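Salgado Desk File, Frosted

Home > Desk & Paper > Files and Sorters > Salgado Desk File

In stock at the Ultdale shop and online. Ships flat? No. It ships as the shape it is, in a box mostly filled with air, and we've made our peace with that.

Every desk has a pile. Yours has a gas bill in it, a takeout menu, a form the school wanted back last month, and a warranty for a toaster you no longer own. The Salgado is a standing file for that pile. It won't pay the bill, but you will at least be able to see the corner of the envelope.

The body is frosted plastic, milky enough to blur your paperwork into soft shapes and clear enough to tell you whether there's anything in there. People ask why we don't do it in solid white. We did, for one season, and got letters from customers who'd lost their passports in it.

What it does

Papers stand up instead of lying down. The dividers inside lean back at a slant, so sheets rest against them and don't slump forward into a curl. The front panel has a deep U-shaped notch cut out of the top. Put your hand in, pull the thing out, go on with your day. If you've ever tried to pinch one envelope out of a straight-fronted box while holding a phone under your chin, you already know why the notch costs extra to make.

Corners are rounded, inside and out. Madalena Amaral, who drew it for us, had a squarer version on her own desk for a year and caught her sleeve on it every morning. The rounded one got made.

Details

Material: frosted polypropylene
Color: frosted white (the only one, see above about passports)
Dividers: 2, slanted
Weight, empty: 700 g
Assembly: none
Feet: none, it sits flat on its base
Care: damp cloth, mild dish soap. No scouring pads. They leave a patch that looks like fog on top of fog.

What fits

Letters, bills, thin folders, greeting cards you feel bad about throwing out, a slim tablet if you must. Magazines fit but tend to take over. Hanging folders don't fit and never will. For those, see the Wekari Rail Box, which is uglier and very good.

We tell people to stop at 100 sheets of ordinary printer paper. It will take more, but by then you have a filing cabinet problem and should look at filing cabinets. 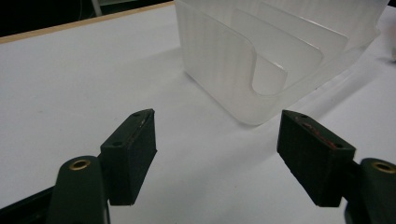
Salgado Desk File on a white tabletop, notched side to the front.

Where to put it

Anywhere flat. It was meant for desks, but a lot of them seem to end up on kitchen counters, next to the bread, holding coupons. Keep it away from the stove. By a window is fine and rather nice in the late afternoon, when the light comes through the plastic and your overdue library notices glow a little.

It has no label holder. Stickers stay on well and come off badly, so use masking tape while you're still deciding which slot is "urgent" and which is "later." Most people end up with both slots being "later."

From customers

"Bought one for the front office. Then had to buy a second, as the first one was full by lunch. Not sure that's the file's fault." Eduardo Gouveia, Balesine

"Arrived in November with a scuff on the base. They sent another and told me to keep the scuffed one. It holds sandpaper in the garage now."

"Good, plain, does the job. My cat can't get in it, though he has looked into the matter."

Price and delivery

$58 each, tax added at checkout. Orders placed before noon leave the shop the same day. Pickup in Ultdale is free; ring the side bell, the front one plays a tune and does nothing else.

Returns are fine as long as it comes back clean and empty. Please check between the dividers before you pack it up. We are still holding a birthday check made out to somebody's nephew, and we would like him to have it.

Also in this range

Salgado Pen Tray, frosted
Salgado Drawer Insert, narrow
Wekari Rail Box, for hanging folders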